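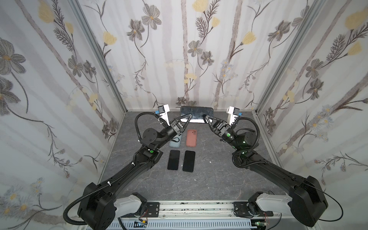 Testska opened its workshop in Lenport to visitors on 2022-07-06, and I went along with a group from our repair network. We mostly fix small appliances and old phones, so robots are a bit outside our usual territory, but the invitation mentioned handling of used electronics and that was enough to fill a minibus. The part most of us had come for was the two-armed bench at the back of the hall. It is a pair of black arms on a scuffed aluminium rail, with a three-sided enclosure in front of them papered in large grey flowers and pale yellow blossoms. Phones and phone cases were laid out on the floor of it, with the biggest one lying against the back wall and a gripper coming in towards it from each side.

Getting there

The workshop is in the Hubáček building, the long brick one behind the old cold store. The 40 bus stops at the end of the road and then it's a walk past the tyre place. If you drive, use the rear gate. The front car park belongs to the joinery next door and they do ask people to move. Sign-in was at a folding table inside the roller door, where we were given a visitor sticker and a pair of safety glasses. There were 37 names on the sheet by the time I signed it, and a few more people came in after morning tea.

The first talk

Neusa Nogueira, who runs the bench work, gave the introduction. She kept it short and didn't use slides. Testska does contract work for businesses that want to know whether a task can be done by an arm before they spend money on it. Most of the jobs are dull ones, she said, and she meant that as a recommendation. They include putting parts in trays, turning boxes so the label faces out, and taking lids off tubs.

The phone work belongs to a project called Stolex. The idea is to take a jumble of used handsets and cases and set them out so a person can grade them. A shop or a council drop-off point ends up with tubs of the things, and somebody has to pick each one up, turn it over, look at the back and put it down in the right place. We do exactly this at our own repair days and it takes up a good part of the morning.

She was clear that Stolex is a trial and that the arms are not sorting anything for a paying customer yet. At the moment a staff member steers the arms through the job many times over, with the cameras recording, and the recordings are used to train the software. She said the steering was tiring work and that they swap operators every 40 minutes.

At the bench

We were let up to the barrier in groups, which meant a fair wait for those at the end. It was worth standing to one side, as the view from straight on is mostly the backs of the arms. Each arm has a two-finger gripper, with a small white camera mounted above the wrist and looking down at the work. There are green lights on the joints. The cabling runs along the arms in black corrugated tube, the same sort of thing you'd find under a car bonnet.

The floor of the enclosure has a marble look to it, dark grey with pale veins. I asked whether the pattern made things harder and Neusa said yes, a bit, and so does the wallpaper. They change both from time to time so the software doesn't learn to depend on one plain background. A man in our group asked if they would take requests for the next paper. There is apparently a tropical one in the cupboard.

What struck me was how awkward a phone is to pick up. It is thin, smooth and flat to the surface, and a person does it by sliding a fingernail under one edge without thinking. The grippers have to come in at the sides and pinch. A black handset with a dark screen on a dark floor is also hard to see, for me as well as for the cameras. The bright cases were much easier to follow from the barrier.

There is a monitor beside the bench so visitors can see what the wrist cameras see. I spent longer looking at that than at the arms. From the wrist, a phone held on its side is mostly one narrow edge, with the little row of holes near the end, and you lose all sense of what model it might be. The light blue one was in the other gripper with its back up, so the two lenses were in plain view along with the scuffs. That is the side our graders want to look at first.

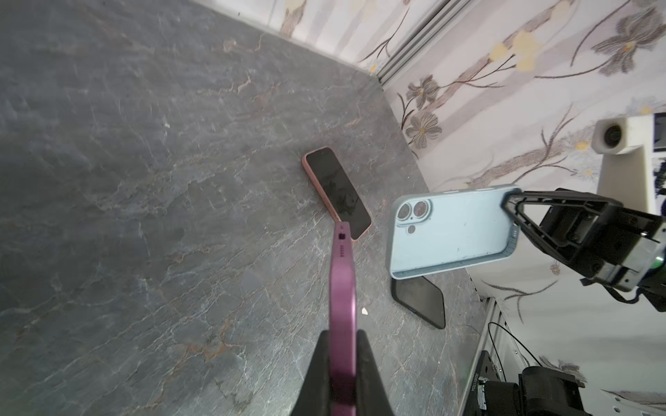 Questions from the group

Batteries came up straight away. Several of us have dealt with swollen ones and wanted to know what happens if a gripper squeezes too hard. Neusa said the gripping force is limited, that every handset is checked by a person before it goes on the bench, and that anything bulging goes into a metal bin outside. She would not want the arms used for that check.

Someone asked about personal data. All the handsets on the bench are wiped before use, and she said they stay switched off during recording.

The cost question got a less definite answer. She would not name a figure for a finished unit and said anyone who did at this stage would be guessing. For a group our size she thought a decent light, a padded tray and a better way of labelling would save us more time than any machine. I wrote that down.

The rest of the hall

There were four other benches running. One was folding tea towels, fairly slowly. Another was stacking cups, and the children present stayed at that one for most of the visit. The other two were covered by the time our group got round to them.

Lunch was sandwiches and fruit in the loading bay. There is one toilet, up a step, with no ramp at present.

Testska plans another open day in March. Places are free but you need to put your name down through the workshop office. Bring a jumper, as the roller door stays open and the hall is cold.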